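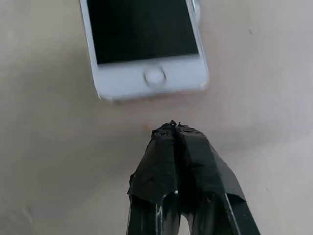 Attached: old handset with home button, screen dark

Subject: Re: [drorkdale-list] Ticket app on older phones
Date: January 14, 2022

> The Drorkdale bus will stop selling paper tickets in June.
> Has anyone tried the new app on a phone that is more than
> a few years old? The store page tells me my device is not
> supported, and I do not want to buy a new phone only for
> the bus. Is there a card, or must we all use the app?

Hello all,

I read this question with interest, as I have the same problem, and I spent part of last week finding out what is possible. Please excuse my English where it is not perfect.

First, the card. Yes, there is one. It is called the Trudlow card and it will be valid on all lines, also the 145 to Osberg, which was not clear from the leaflet. You can get it at the counter in the Osberg station. It costs 3 dollars and you put money on it in advance. The counter accepts cash. The machine beside the counter accepts only bank cards, and it does not give out new Trudlow cards, it only fills up the ones you have. I stood in the wrong line for this, so please learn from me.

Second, the app. It needs a newer system version than many older phones can have. I wrote to the help desk and asked if there will be a version for old phones. The answer (my ticket number was 3858, in case somebody wants to refer to it) was that this is not planned. They were polite, but they did not give a reason. I asked also if one can buy the ticket on the website and show it on the screen without the app. To this they answered yes, but only for the monthly pass. For single rides it must be the app or the card.

I printed the monthly pass on paper as a test and showed it to two drivers. One accepted it, and the other said he would accept it this time. So I would not depend on the paper.

There is a point which I think is more important than the phones. With paper tickets you can change at McGrath Square and continue to the hospital with the same ticket. With the card, you must hold it to the reader again in the second bus, and the system should see that it is the same trip. If you forget, there is no fare taken, but you are riding without a valid ticket and can get a fine. Many older people change at this stop. I have asked for a sign to be put inside the buses and did not receive an answer to this part.

The company has an open meeting for comments before the change. The date is not fixed. Written comments can be sent already through the form on their site, with a limit of 2000 characters, and the form does not warn you when you go over it. Mine was simply cut at the end and I had to send it a second time.

If other people on this list write too, I would suggest that we all mention the change at McGrath Square. I can send my text to anyone who wants to use parts of it.

One question from my side: does the Trudlow card work for two people traveling together, if you hold it to the reader twice? The leaflet says nothing about it, and at the counter I forgot to ask.

With kind regards to the list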